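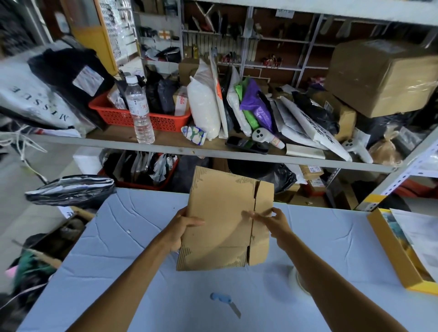 3.2 Reuse of secondary cartons

Figure 2. A flattened carton with torn edges along which the ribbed inner layer shows. Utility knife and clear packing tape on the table.

Search this journal Advanced search

Cartons entered the study after delivery to one of three shops, which we call Moren, Hillen and Skedik after the streets they stand on. Each shop agreed to set aside all single-wall corrugated cartons received on a Saturday and to hold them until the following collection. We took in 1,705 cartons in this way. Cartons that had carried fresh meat or fish were left out, as were any with wax coating.

Every carton was opened flat before grading. Tape was cut along the seam and left on the board, because pulling it off lifts the outer liner and would have added damage that did not come from transport. The grader then recorded the state of four features: the long edges, the flap creases, the corners and the printed face. Each feature was marked as sound, worn or failed. A carton with one failed feature could still be placed in the reuse group if the failure could be covered by a strip of tape. A carton with two or more failed features went to pulp.

Edge tears (Figure 2) were the hardest feature to grade. A tear that removes only the liner looks serious but takes little away from stacking strength, while a shallow crush across the flutes can be missed by eye and matters a good deal more. We followed the rule given by Somogyi, under which a tear is counted as failed only when it crosses a crease. Two graders working apart agreed on this feature less often than on any other — the disagreements were almost all between worn and failed — and these cartons were settled by a third reading.

Of the cartons collected, 186 were judged fit to be sent out again without repair. A further 500 were fit after taping. The rest went to pulp, most of them from Hillen, where deliveries are stacked outdoors and the lower layers often arrive damp. Skedik had the fewest corner failures. Its supplier uses a smaller carton and packs it full, and we did not try to separate the effect of size from the effect of filling.

Repair time was recorded for a subset of 100 cartons from the taped group. The timing began when the flat carton was placed on the table and ended when it was returned to the stack. Handling took up more of this time than taping did. Larger cartons had to be turned to reach the far edge, and the time rose with panel length even where the length of tape used was the same. This suggests that a wider table would save more labor than a faster tape dispenser, although we did not test it.

Print on the outer face had no bearing on strength but did affect acceptance. Shop staff were unwilling to send out cartons with another firm's name on them, and some had been set aside for pulp before grading. They are counted here under their graded condition.

Correspondence: Enikő Csonka, through the journal office
© The authors. All rights reserved. Back to top
Shares 4 Comments 0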